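INTERIOR SPACES II
Handout 6: Double-height rooms and the mezzanine
Instructor: Amerley Gyamfi
Section leader: Seon-mi Do

Read this before the site visit. The measuring exercise at the end is due in section, on paper, in pencil.

1. Terms

A mezzanine is a partial floor set inside a taller room. It is open to that room on at least one side. If you close the open side with a wall, you have a second story and a different set of problems.

The double-height part is the area not covered by the mezzanine. The covered part is the undercroft. In a workshop or studio the undercroft usually gets the shelving, the equipment and anything that does not need daylight. The double-height part gets the large work.

The guard is the railing along the open edge. The stair has its own railing, and the two should be drawn as one continuous element wherever they meet. Many of you drew them separately in the September assignment, and the corners did not work.

2. Ceilings

There are two ceilings to design, and students tend to forget the lower one. The upper ceiling can show its structure. Exposed beams painted the same white as the ceiling still read as beams because of their shadows, and they give you lines to set lights against. Round recessed fixtures go between beams. Draw the beams first and place the lights second.

The lower ceiling, under the mezzanine, is close to people's heads. Linear lights suit it. They spread light along the shelves and do not leave dark gaps between bays. Keep the switching for the two ceilings separate.

Ducts and air conditioning units belong in your section drawing. A long duct on an upper wall is a strong diagonal or horizontal whether you planned it or not – treat it as part of the wall. White on white is the usual choice. Black metal for the railings then carries most of the contrast in the room. 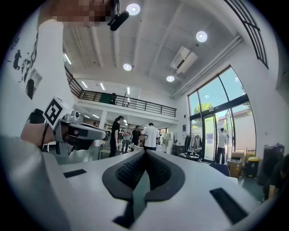
Where should the air conditioning unit go in a room with a mezzanine?
High on a wall of the double-height part, aimed across the open space and away from the people on the upper level. Warm air collects near the ceiling, so the mezzanine needs its own check in summer. A single unit may cool the main floor well and leave the upper level stuffy.

3. Walls

A tall white wall invites decoration at the wrong height. Keep framed pictures where a standing person can look at them. Painted artwork can go higher, and plain black shapes hold up well from a distance. Look at the wall from the mezzanine as well as from the floor before you settle anything.

Columns: leave them visible. Boxing them in with storage makes the room look smaller and hides where the load goes.

4. Exercise

Work in pairs. Choose a room with a mezzanine that you can enter. The Kaleo building is open to students if you sign in at the desk. Produce:

One plan of each level, with the stair shown on both.
One section through the open edge, cut so that both ceilings appear.
A short note, 300 words at most, on how the two levels are lit.

Mark every light fixture and every beam. Show the guard in the section, with its height measured on site. Dimensions in feet and inches.

Drawings are due December 20, 2006. Seon-mi Do has the tape measures. Return them the same day.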